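Rovetberg Repair Log, release 2

README

What you have downloaded
A single table of 936 repair records from the Rovetberg mending evenings, typed up from paper slips by Ghada Moussa, who also answers the email. One row is one thing somebody carried through the door. Toasters are well represented. So are lamps, trousers and a type of garden radio that seems to have been sold only to people who leave radios in the rain.

What changed since release 1
Dates now all run the same way round. "Kettle", "kettel" and "tea thing" have been merged. The 13 records from Nerkville that were in here by mistake have gone back to Nerkville, who had not missed them.

Columns
slip_no – as written on the slip. Gaps are slips that went through the wash.
item – what the owner called it.
fault – what the owner said was wrong with it.
finding – what was wrong with it.
outcome – mended, not mended, or "taken home to think about".
minutes – time at the bench, tea included.

Fault and finding agree less often than you might hope. Please don't tidy one to match the other; the gap between them is the best thing in the table.

Computers
Anything with a circuit board in it is filed under "computer", including one set of bathroom scales. For true computers, the item column may name the whole machine or a single part, depending on how much of it the owner could carry. Processors and motherboards get their own rows if they came in separately.
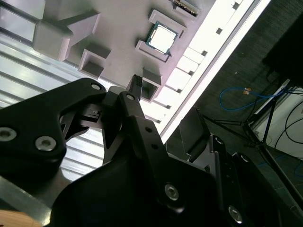
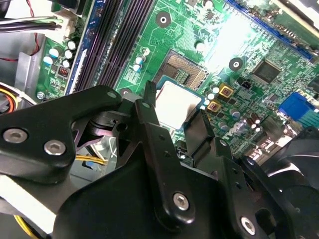
Computer parts: a processor in its holder (first picture) and a green motherboard (second picture).

Known problems
The minutes column is blank for 42 records, mostly from the night the clock was itself on the bench. Outcomes in March are cheerier than elsewhere, as whoever filled in the slips that month counted "works if you hold it" as mended. We have left these alone. Sewing repairs are listed by garment, so a coat with three holes is one row and a pair of socks is, for reasons lost to us, two.

Names and addresses have been removed. If you recognise your own toaster, keep it to yourself.

Using it
Do what you like with the table, and say where you got it. The category list is borrowed from the Khurana sheet, with "miscellaneous" split into "miscellaneous" and "other". Corrections are welcome by email – slip number first, grievance second.

Last edited 21 February 2023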